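Aquarium & Pond Help > Freshwater > Water changes

Can I use bottled water for a top off while the tap is bad?

welladora_tanks
Posted 3/10/23

Hi all, quick one, on my lunch break so sorry for the mess. We moved to Mokari in September and the tap water is nothing like the old place. Hardness strip goes right off the end of the chart. Also smells like a pool some mornings. I have a small planted tank, one betta, a few snails, java fern that is hanging in there.

The city is flushing the lines on our street so it comes out brown on and off. Notice says it could go on 5 more days. My tank is down a good bit from evaporation and the heater is close to the waterline, which worries me more than anything.

Is plain bottled drinking water ok to top off with? Not doing a full change, just getting the level back up. The guy at the fish store said never use it, my sister in law says she's used it for years. I have conditioner (Rezaei brand, the blue one) but don't know if I even need it with bottled.

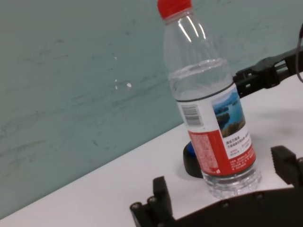

Minerals are the part I can't figure out. Every brand seems to be different and some don't tell you much at all. The one I have is an import, barcode and a little picture of water and islands on the label and then small print in Chinese, which I can't read. So no idea if it's spring or purified or what. Is there a way to tell without the label? I have strips for pH, KH and GH, and a cheap TDS pen.

Thanks in advance, fish is eating fine so far.

mudskipper98
Yes fine. Done it plenty. Just not distilled.

slowdrip
Ok longer answer, typing fast.

Evaporation only takes the water. Minerals stay in the tank. So every time you top off with something hard, the tank gets a little harder, and with your tap off the chart it's probably creeping up already. Which means that for TOP OFF the softest water you can get is the right one. Distilled is fine for that too, don't listen to the post above. Distilled is a problem when you do big changes with it and nothing added back, since then your KH drops and the pH can swing.

Forget the label, test the water. TDS pen first. Rinse the pen, pour some in a clean cup, dip. Near zero = purified or distilled. Up in the hundreds = mineral water, ok in a pinch but then don't make a habbit of it. Then do the KH and GH strips on the same cup. Write the numbers down, and do the tank too so you have something to compare.

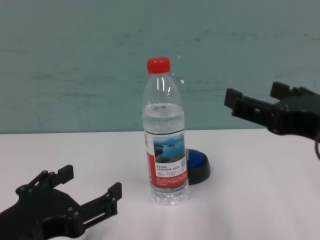 Bottled water, red cap, lake on the label. Test a cup from it before any goes in the tank.

Other stuff:

Match the temp. Let it sit in the room a few hours. Bottle from the fridge straight onto a betta is bad news.

Go slow. 2 cups, wait a while, 2 more. If the tank is way down spread it over a couple days.

Nothing flavored, nothing sparkling, nothing with "electrolytes added". Seems obvious, I've seen it done.

Conditioner: shouldn't need it, but a tiny dose won't hurt anything if you're nervous.

Heater, unplug it before you add water and give it time to cool if any of the glass was out. Mine is a Jetura and it cracked on me doing exactly this. If yours has a min water line keep it under that.

After the flushing is done run the cold tap until it's clear, then test that too before your next real change. Snails like some hardness so you don't want to go all the way soft anyway.

fernandfin
Agree with slowdrip mostly. I'd add put a lid on it. I was losing a lot every week with an open top, cut a piece of plastic to fit and now I hardly top off at all. Also 8 liters from the grocery store refill machine is way cheaper than bottles if they have one near you. Ours is next to the ice. Test that too tho, the filters don't always get changed.

welladora_tanks
Thank you!! Will test a cup tonight and post the numbers. Heater is unplugged for now.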